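Stop building the arm first

Vrabec workshop blog, 2025-01-31

Quick one because I have the bench till nine and then Libor needs it for his router.

Every month somebody walks into our shared shop in Cekutcombe with the same plan. A home robot arm. Six joints, printed, cheap servos, a laptop. And every month the same thing happens. Four weekends on the shoulder joint. Two on the elbow. Then a claw off some free file gets screwed on the end the night before they want to show it, and it can't hold a mug, and they blame the motors.

My opinion, and I've lost friends over it (well, one, and he came back): build the hand first. Don't build the arm at all till you've had the hand in your own hand for a good long while. Put a handle on it. Squeeze it yourself. Pick up everything you own.

People hate this advice. It isn't a robot, they say. It's a grabber for old ladies. Fine. My first one was a grabber for old ladies and it taught me more than the arm did. The arm is in a box under the Durnero drill press. Has been since April.

Dalibor Kopecký is the loudest on the other side and he's no fool, so let me give his case properly. He says a human wrist cheats. You tilt, you nudge, you ease off without knowing you did it, and the tool looks brilliant when it's you that's brilliant. Then you bolt it on a stiff arm and all that goes away. True! I agree with every word. But that's the reason to do it. You find out what your wrist is doing, and then you know what the arm has to do. If you start with the arm you never find out, you just watch it fail and change the gains.

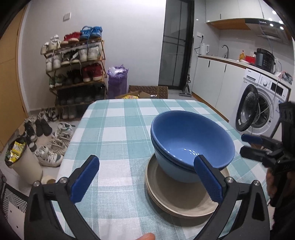 Crockery is where I'd send any beginner, before blocks, before tennis balls, before those foam cubes everyone buys. Blocks are flat and they forgive you. A bowl doesn't. The wall slopes, the glaze is slick, and when they're nested you have one rim sitting just inside another and a jaw that wants to grab both. Look at the blue ones, one pad against the outer wall and the other finger still out over the tablecloth, and then ask yourself where that second finger is supposed to go. Inside the top bowl? Round the outside of the lot? Each answer is a different gripper. Different opening, different finger length, different angle at the tip. And with a stack of plates right underneath, wider than the bowls all the way round, you don't get to come in low either. You'd never learn that from a CAD file. I sure didn't, I drew three versions of a finger on the screen and all three would have hit the plates.

Pads. I could go on. Everybody puts too much time in the linkage and none in the pad. A ridged soft pad on a so-so finger beats a bare finger on a lovely linkage, every time, and I'll argue that with anyone. I spent 153 on the Zallura bearing set for my second gripper. Beautiful bearings. Then I spent 20 on a sheet of soft rubber and the rubber is what fixed it. Cut it with scissors. Glued it crooked. Still on there.

Also use your own kitchen. Or hall, or wherever the table is. Shop benches are too clean and to high and there's nothing behind them. At home you've got shoes and bags and cupboards and the chair you keep banging into, and a real job to do at the end of it, like getting the plates put away. If the thing is meant to live in a house then test it in one. Libor Štěpánek ran 156 lifts on the bench here without a drop and was very pleased with himself. Took it home and couldn't get his elbow past the fridge door. That's a design problem too! The handle was too long. He cut it down the same night.

What I'd grant the arm people – it's more fun to show. Moving parts on a table, kids stop and look. A person squeezing a trigger doesn't get that. And if you just like building joints then go build joints, I'm not your dad. But don't tell me you're building something that helps round the house. Not yet.

So, do 1000 picks by hand before you order a single servo. Sounds like a lot. It's a couple of weeks of evenings if you do it while the kettle's on. Write down the ones you drop, and which finger slipped, and what you changed after. Bring me the notebook and I'll help you with the arm myself, and you can have the one from under the drill press.

Libor's here with the router. More on pads next time, I have veiws on glue.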